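Sullberg Workshop: The Cardboard Tables

Photo gallery, April

The long tables on the upper floor at Sullberg were bare board until this spring. They are now covered in brown cardboard, marked off with blue tape, and used mostly for cloth handling and folding. Layout and notes by Hyun-seo Pyo.

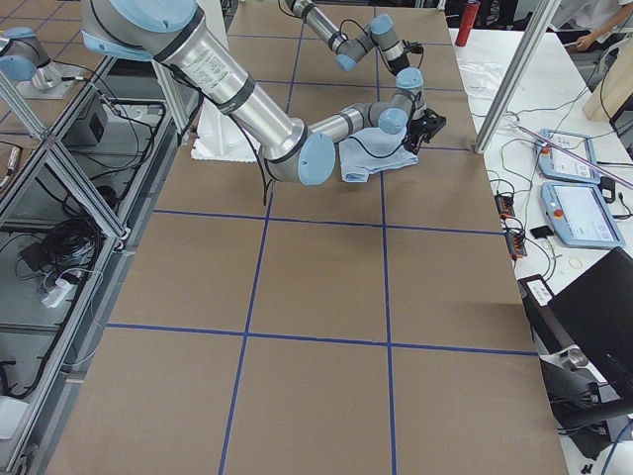
Cardboard was chosen over vinyl sheet and over the gray felt used at Zamov. Felt grips the cloth and pulls the lower layer out of square when a fold is dragged across it. Vinyl does the opposite, and thin cloths slide on it. Uncoated cardboard sits between the two. It marks easily and is cheap to replace, and a worn section can be cut out and patched without lifting the rest.

Covering
The sheets are single-wall, bought flat in packs of 60 from Hepburn. They are butted edge to edge and never overlapped, as a raised seam shows through the fold as a crease. Corrugations run the long way. Sheets laid crosswise on the first table bowed within a few days and had to come up again.

Tape grid
The blue tape divides the surface into large rectangles. Ordinary painter's tape is sufficient. It lifts cleanly for the first month or so, then begins to take the top paper with it. Lines are snapped with chalk first and taped second. Anyone re-laying the grid should start from the straightest long edge and check both diagonals before pressing the tape down – correcting it afterward tears the cardboard.

Cloths
Light blue cloths are easy to tell apart from the brown surface, including along the edges. White also reads well. Tan and beige stock has been moved to the Cillia room, where the tables are dark. New cloths are washed once before use to remove the finish, then stored flat in stacks of eight.

Frame and lower shelf
The frame beside the table is aluminum extrusion with diagonal braces. Power supply and cabling sit on the lower shelf, off the work surface. The cable bundle there still needs to be sorted and tied. Labels at both ends of each cord have been requested twice.

Side table
The white side table collects whatever has no place elsewhere, at present mainly cables. Plastic bags left there should go in the recycling bin by the stairs. A shelf 310 mm deep would fit on the wall behind it and has been priced.

Maintenance
Brush the cardboard down at the end of the day and do not wipe it with anything damp. Replace a sheet when the surface fuzzes or a corner lifts. The present covering has taken roughly 1000 folds and is due for a change at the near end. Spare sheets are stored upright behind the door, tape in the second drawer.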